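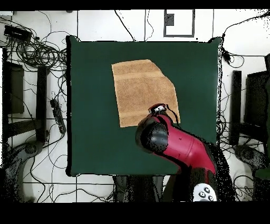
Tan towel on the green table, mostly flat, one corner tucked under.

February, Sunday afternoon, Skilevthorpe workshop

OK, towels! I've been putting these off because I wanted the tea towels finished first, but the Larnon sheet is full now so no more excuses. Working on the green cover again (I still like it best, the brown shows up so well against it, and I can find an edge without hunting).

Today's one is the Cassim bath towel, lot 559. Weighed it before I started: 746 g, a bit heavier than I'd guessed from the feel. The pale woven bands are going to be my landmarks. If a band sits parallel to the table edge I call it square, and if it doesn't I start over. Corners are the pain, they like to sneak underneath and then the whole outline is wrong and I've written down a shape that isn't a rectangle at all.

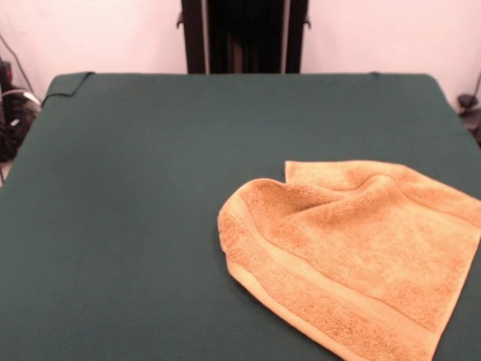
Same table, towel bunched up. Note the border band curling round on the left.

For the bunched starts I'm going by the ridge: which way it runs, and which corner sticks up. Plan is 11 starts per towel, 2 towels a day, which sounds lazy but the notes take forever (my handwriting doesn't help).

Still to do: order lint rollers, copy the weights into the Rudalent folder, and find the long ruler. It was on the shelf by the sink on my last visit.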